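Section 6. Practice Session on the Control Cabinets

Read this section before the first session with the practice cabinets. It covers setting up, running a panel task and shutting down. Building the robot is covered in Section 4 and loading the Caletard software in Section 5.

6.1 What you need

Robot, charged, with the soft fingertips fitted
Caletard controller and its USB lead
Laptop with the club profile loaded
Floor tape and tape measure
Task cards (kept in the Gostton folder)
Session log

Students work in pairs. One drives or runs the program. The other stands by the stop button on the robot and does nothing else while the arm is live. Swap after each run.

CAUTION: Students do not open the cabinet doors. Only the session supervisor holds the keys. If a door is found unlocked, stop work and report it.

6.2 Placing the robot

1. Check that the supervisor has signed the cabinet line in the session log.
2. Put a strip of floor tape 100 cm from the cabinet, parallel to the doors. This is the start line.
3. Park the robot behind the start line with both front wheels touching the tape.
4. Lock the rear wheels.
5. Run the Caletard lead down the back of the mast and clip it in two places. A loose lead will catch on the elbow joint when the arm folds.
6. Switch on the robot and wait for the double beep.
7. Open the club profile on the laptop and choose Panel Work.

Note: The profile called Panel Work Old is kept for last year's gripper. It closes too far for the current fingertips. Do not delete it, as the Nikell team still uses it.

6.3 Setting the reach and force

1. In Panel Work, open Limits.
2. Set push force to 25 per cent. Beginners stay on this setting for the whole term.
3. Set arm speed to 30 per cent.
4. Press Save, then press Save again when the box comes back. The first press only stores the values on the laptop.
5. Send the arm to Home and watch that it folds without touching the mast.

If the arm stops short of Home, see 6.6.

CAUTION: Never raise the push force to free a stuck button. Back the arm off and call the supervisor.

6.4 Running a task card

Each card names one control and one action. Cards with a blue corner are for pressing, and cards with a grey corner are for turning. Do the blue cards first.

1. Take one card and read it aloud to your partner.
2. Find the named control on the doors by eye before moving the robot. Agree on it between you.
3. Unlock the rear wheels and drive forward slowly until the laptop shows In Reach.
4. Lock the rear wheels again.
5. Start the camera check. The control you want should sit inside the green box on the laptop. If the box has settled on a neighbouring control, move the box by hand with the arrow keys.
6. Say "arm moving" and press Run.
7. When the arm has returned to Home, write the result in the log: done, missed, or wrong control.
8. Reverse to the start line before taking the next card.

Mushroom-head buttons need a straight push. Come at them square to the door, with the fingers closed. For rotary switches, open the fingers, line them up with the handle and turn at the wrist only.

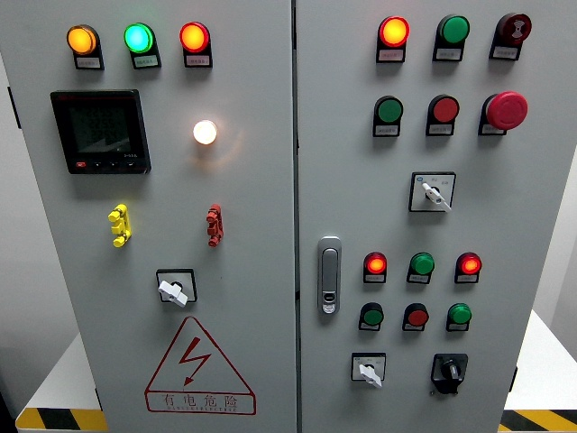 How should a pair record a run where the arm touched the right control but did not press it fully?

Write it down as missed and add the word "short" next to it, so the reach can be checked before the next run.

6.5 Shutting down

1. Send the arm to Home.
2. Reverse behind the start line and lock the rear wheels.
3. Close the club profile, then switch off the robot.
4. Unclip the lead from the top down and coil it loosely.
5. Ask the supervisor to isolate the cabinet and sign the log.
6. Take up the floor tape.
7. Put the battery on the Saarinen charger. A full charge takes up to 2 hours.

6.6 Common faults

Arm stops short of Home: The lead is usually caught. Switch off, free it by hand and start again from 6.2, step 6.

In Reach does not show: Check that the robot is square to the doors. If it is, clean the front sensor with a dry cloth.

Green box jumps between controls: Glare from a lit lamp can cause this. Lower the camera brightness one step at a time.

Fingertips slip on a switch handle: Wipe them with a damp cloth and let them dry. Replace any tip that has split.

Laptop loses the robot during a run: Press the stop button on the robot. Do not reconnect until the arm has been checked by the supervisor.

Spare fingertips and clips are in the top drawer of the tool trolley. Write down what you take.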